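Ticket 348: Zip pouch success rate looks too good (Grirkton policy, fixed camera only)

Status: Reopened
Raised by: Orsolya Gál
Component: evaluation / success labelling
Milestone: October write-up 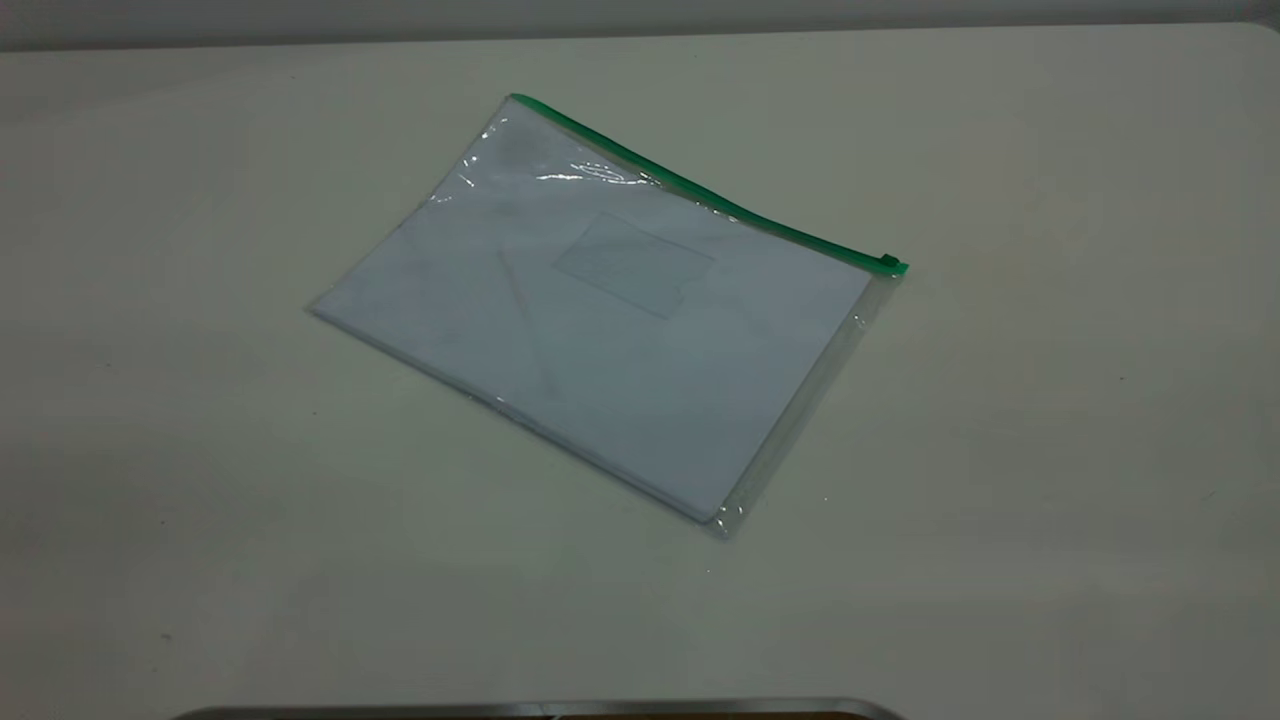
I'd like this reopened before the number goes in the write-up. The draft says the Grirkton policy opens a zip pouch far more often than the Farkas baseline, and credits the new training mix. I don't believe the size of the gap. I have no quarrel with the policy itself. My quarrel is with how we decide that a pouch is open.

What the success check does at the moment: it finds the green slider in the last image of the episode, works out how far along the green strip it sits, and calls the episode a success if it is far enough from the closed end. Fine on paper. But the pouch is clear film on a pale table with white paper inside, so the green is nearly the only thing the detector has to hold on to. If it loses the slider it falls back on the end of the strip, and it doesn't always pick the right end.

Steps to reproduce
1. Check out the evaluation branch on the Nultov machine.
2. Take any start image with the zip closed and the slider at the right-hand end.
3. Run the success check on it as if it were a final image.
4. Repeat with the pouch turned to other angles.

Expected: "closed" every time, as the arm hasn't done anything yet.
Got: out of 200 start images, 20 came back as "open".

That is one in ten marked as a win before the robot moves. Most were pouches lying at a slant with glare on the film just under the zip.

Log

09:40 - Comment from Plekivbridge support: they suggest raising the detector's confidence threshold. Tried it. Fewer false opens, but now it drops real sliders as well and those episodes get thrown out as "unreadable". Throwing out awkward episodes is a good way to make any method look better, so I've put the threshold back where it was.

10:25 - Reran with the lights over the bench dimmed. The glare was weaker but the slider detections were no steadier. I wouldn't read much into this, it was one short run.

11:15 - Checked whether the baseline suffers equally. It ought to, if the labelling is the only trouble. It doesn't quite. The Farkas episodes were recorded with the pouch nearly square to the table edge, and the Grirkton ones have it at all sorts of angles. So the new policy gets the harder placements, which is to its credit, and also gets more of the free wins, which isn't. I can't separate the two from the saved scores.

13:50 - Someone asked in chat whether a person could just look at the final images. For the slider, mostly yes. For whether the zip has parted underneath it, I'm not convinced one view is enough. Clear film lying flat on clear film looks much the same open or shut. A slider that has travelled tells you the slider travelled.

14:30 - Looked at the training side too. The mix has 2,993 episodes and the note beside it says they were "filtered for success". Filtered with what? If it was this same check, some of the demonstrations we trained on may never have opened anything. I've asked for the filter script. No answer yet.

15:10 - Workaround for now: run the check on the first image as well as the last, and refuse to score an episode if the first one comes back "open". Crude, but it catches the worst of it. It does nothing about a wrong reading that only turns up at the end.

What I want before this closes
- The filter script, or a plain statement that it's lost.
- Both policies rerun on the same set of pouch angles.
- A physical test at the end of each episode. Pull the paper out by hand - if it comes out through the zip, it was open.
- The comparison figure taken out of the draft until the above is done.

16:05 - Reply to the comment that the ranking "probably won't change". Perhaps it won't. We'd be printing the gap as well as the ranking though, and I can't tell you what the gap is. Leaving this open and assigned to me.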